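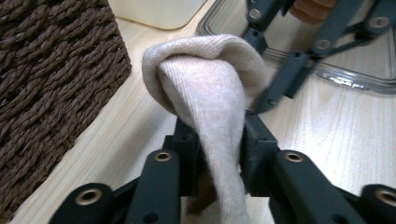
Beige rib knit, up close.

Skimow Folding Trekking Poles: my review after a muddy autumn
Posted 5th May

I held off on walking poles for years because my knees were fine and I thought they'd be one more thing to snag on the lawyer vine. Then came the descent into Cornon Gorge in March, 659 steps by the sign at the top, most of them a different height from the one before, and I was hobbling by the time I got back to the car. Hongmei Luo (who I walk with, and who has had poles forever) very kindly didn't say a word. I ordered the Skimows that night for $60.

They fold into three sections with a cord through the middle, like a tent pole, and the pair weighs 517 grams on my kitchen scales with the mud baskets on. Folded, they fit down the side pocket of my pack without poking me in the ear, so that's already an improvement on the old twist-lock pair Hongmei lent me! 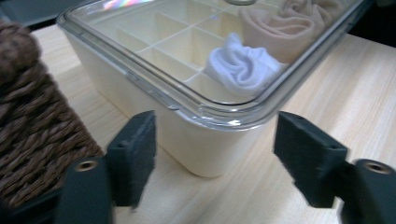
On the track

I've had them out on the Mellor Falls loop twice and once along the creek below Cornon, where there's no real track and you hop from boulder to boulder until you run out of boulders. Going downhill they're brilliant. You plant both, lean a bit, step down, and your knees hardly notice. On the creek crossing I was less sure of myself. The tips grip well on dry rock but on the green slimy stuff near the plunge pool one skated sideways and I sat down in the water, camera bag and all (the camera's fine, thanks for asking).

The grips are foam and stay comfy with sweaty hands. The straps are another story. They're thin, they twist, and the little plastic wedge that holds the length works loose if you really put your weight on it. I've ended up tying a knot in mine.

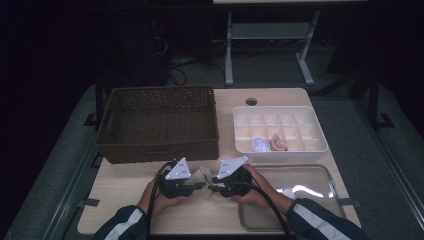
I also had a bit of bother with the push button that locks the cord. After the second Mellor trip it was full of grit and wouldn't pop out, and I stood in the car park jabbing at it with a tent peg. A rinse under the tap fixed it and I've rinsed them after every walk since. Yanling Qin has the Astemitz ones, with a metal lever in place of the button, and hers have never jammed. They're a fair bit heavier though, and she paid a lot more.

Would I buy them again? Yep, for day walks. If you're off for a week with a full pack I'd want something with a sturdier lock and better straps. Get the spare rubber tips while you're at it, I've already lost one somewhere below the second cascade.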